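Block notebook, Ghanem Room: the green ones
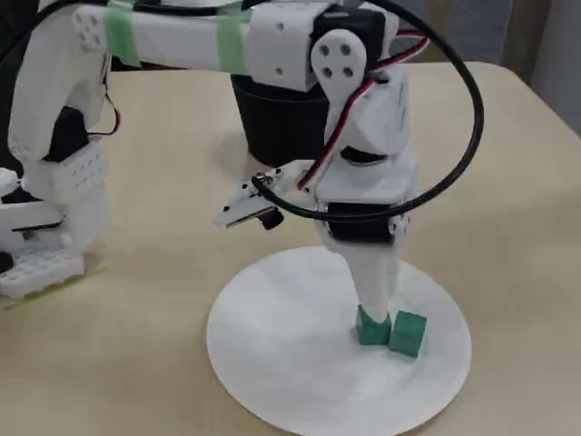 Page last changed: Tuesday, November 23, 2021

So happy with the green! Two of the small cubes are out on the round white plate and I keep looking over at them. Matte, somewhere between teal and plain green, and against all that white they really sing. The old Flestell green was a grassy, shiny thing that looked fine in the box and terrible under a lamp, and I have been grumbling about it in this notebook for months.

Color notes while I still remember them. The swatch we matched to is Kiren sheet, number 693, second row. I held it next to the cubes by the window and then again under the ceiling lights. By the window it is nearly perfect. Under the ceiling lights the swatch goes a bit grayer and the cubes stay green, and I like the cubes better, so I'm leaving it. If anyone wants to argue, bring a swatch and we'll go stand at the window together.

Size. The pair look the same to me sitting side by side, but that is only my eye. Put the calipers on every green one before it goes in a tray, three faces each, and write the odd ones on the pink sheet (not on the tray lid, the marker doesn't come off).

State of the batch as of this morning:

Greens finished: 292
Set aside for corners or a bad face: 19
Still to be looked at: the whole bottom tray

I went through the set-aside pile a second time with coffee, hoping to rescue a few. No luck, most have a soft corner and you notice it the second you push one up against a neighbor. Two good cubes meet in a clean line. With a soft corner you get a little notch of shadow, and once you've seen it you can't stop seeing it. They'll be fine for the scrap bin that people raid when they need something to prop up a shelf label.

The matte finish is lovely to look at but it does show fingers. I tried a dry cotton cloth on one of the set-asides and that was enough. Tried a damp one too, which left a faint ring, so dry only please. Microfiber is somewhere in the Stirnell box, under the foam.

Pale tabletop is a keeper as well. I had wanted to put down the dark mat for checking color, and I'm glad I got lazy and skipped it. On the beige you can tell the greens from the blues right away, even with your glasses off. On the dark mat last time I mixed up half a tray and had to sort it all again after lunch.

Next: yellow! The first yellow test came out too close to mustard. I want it lighter and just as flat as the green, so that a mixed handful looks like it belongs together. Red can wait until January, the sheet for it hasn't come and I don't want to guess.

Trays go back on the second shelf with the green label facing out. The lid with the crack is still the lid with the crack. I've put tape on the list.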